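4.2 Collecting the bin-lining demonstrations

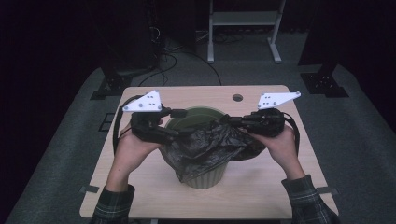

I'll admit I didn't expect bag work to eat most of our September. Laurinda Lobo and I had already finished the rigid-object tasks on the Joster set, and we figured that putting a garbage bag in a wastebasket would be an afternoon's tinkering. It was a good deal more than that! Thin plastic folds over itself, hides its own edge and never sits the same way twice, so a policy that only remembers hand paths (our old Buscombe baseline, for one) has very little to hold on to.

We collected everything with hand-held grippers, one per hand, and no robot in the loop. In all we kept 1871 demonstrations from 16 people. Each person got five minutes of practice, and after that we left them alone – no script for which side of the rim to do first, no favourite grip. I wanted the variety, even the clumsy bits where somebody loses an edge and has to go fishing for it again.

Figure 5. Bin lining with two hand-held grippers. Both jaws pinch the edges of a black bag and stretch it across the opening of a green ribbed wastebasket.

The step we cared about most was the stretch. With both edges pinched, the distance between the grippers tells you a fair bit about how much slack is left, and we fed that distance to the policy as its own input. Laurinda was skeptical and thought the head view would cover it. We trained two versions to settle the argument, and the one without the distance input kept letting go early, with the bag still bunched on one side of the rim. She's been very gracious about it.

Labelling was the dull part. We marked the first pinch, the stretch and the release by hand in Badley, then threw out any run where the marks from our two passes disagreed. The Arriaga arms come into it in Section 4.3, where we use the same labels to score the rollouts.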